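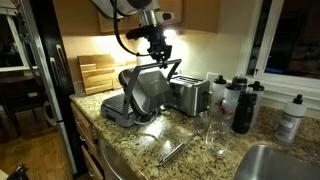

Staff meeting, Pasgate kitchen, 18 Jul 2025, mostly about the arm and what happens to the morning shift once it does the grill. Started late, bus. Minutes typed up from scribbles, so shout if I've got you wrong. Agreed first off that the lid is the bit everyone wanted rid of, and the arm has that now, gripper goes straight on the metal handle. Less agreed: the clutter. Squeeze bottles and a glass are out on the same counter as the grill and the toaster, and prep staff want to know who clears what before a run. Also the long steel utensil lying out by the glass. Not settled, see item 3.

Search minutes and notices Go 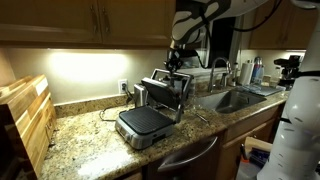 Luana Portela
Shift lead and minute taker, Zundgate Catering, Pasgate site

1. Last minutes
Accepted. One correction, the fridge rota was Bjarnason's kitchen and not ours.

2. Hours
Main item, took up most of the meeting. Management line is no one loses hours before November. Asked what happens after November. No answer yet, written answer promised. Morning staff pointed out that 400 toasties a week still need filling, wrapping and labelling, and the arm does none of that. The opening and shutting is the short part of the job. What has gone is the breather you got while standing at the grill, and people do miss it. Two said shifts feel faster and they go home more tired. Management hadnt thought of that, said so, fair enough.

Request from the floor: break of 45 minutes in one go on arm days, instead of split. To be costed.

3. Counter
Long one. Proposal that whoever opens up clears the counter, objected to by whoever opens up. Counter proposal (sorry) is that the person starting the run clears it, as they're standing there anyway. Trial of that for a fortnight. Boards stay leaning against the wall at the left, everyone happy with that. Grill flex: wants keeping back from the front edge, Ros's old rule, still the rule.

4. Who can stop it
Anyone. Repeated because two new starters thought it was only the shift lead. You do not need permission and you will not be asked to justify it afterwards. Card with the stop steps to go up where it can be read without leaning over the grill. Action: LP.

5. Training and grades
Loading and minding the arm is going on the task list. Staff side asked is it a grade 2 task or the same grade with more in it. Trirkley put theirs up a grade, according to someone's sister. Management to check. Strong feeling in the room that if you are signing for a machine you should be paid for signing for a machine. Minuted at the request of several.

6. Wiping down
Plates still cleaned by hand, arm parked first. No change. Somebody asked if it could learn to do the plates, general laughter, then a quite serious talk about wether we'd want it to. Half and half.

7. AOB
Tea fund is short again.
Budget for the year's kit is up to 2,000, covers mats and gloves as well, so dont spend it all on labels.
Radio: volume to be agreed by whoever is in, not by whoever is loudest.

Actions
LP: stop card, chase written answer on hours
Management: cost the single break, check grades
All: clear before you start a run

Next meeting when the rota's out. Same room.

We use cookies to remember your settings on this site. Accept / Manage cookies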